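## Quiénes somos

¡Hola! Soy la persona que contesta los correos de Mostell, así que si nos has escrito alguna vez ya nos conocemos un poco. Nos dedicamos a reparar móviles: pantallas, baterías, conectores de carga que ya no hacen contacto y esos botones de volumen que se quedan hundidos para siempre.

Empecé yo sola en una mesa del salón (con una lupa prestada y muchísima paciencia) y ahora somos 2 en el taller. El primer teléfono que arreglé cobrando fue un Sakari con la pantalla hecha trizas, y todavía me acuerdo de los nervios al encenderlo.

Trabajamos con casi todas las marcas, también con modelos viejos que en otros sitios ya ni miran. Las piezas se las compramos a Plavamach, y tenemos en los cajones unas 500 referencias, o sea que muchas reparaciones salen el mismo día. Si tu aparato es un Kalogeropoulos de los antiguos, escríbenos antes: esas baterías hay que pedirlas y tardan.

El presupuesto es gratis y no tocamos nada hasta que nos dices que sí. Ah, y haz copia de tus fotos antes de traerlo, ¡por favor!

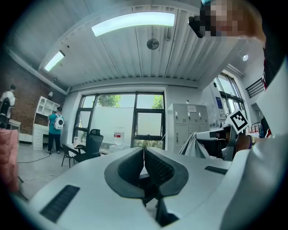 *Con las manos ocupadas*

Abrimos por la mañana y por la tarde, menos en agosto, que solo estamos hasta las dos. Puedes pasarte sin cita o dejarnos el móvil en el buzón de recogida, con tu nombre y un teléfono donde llamarte.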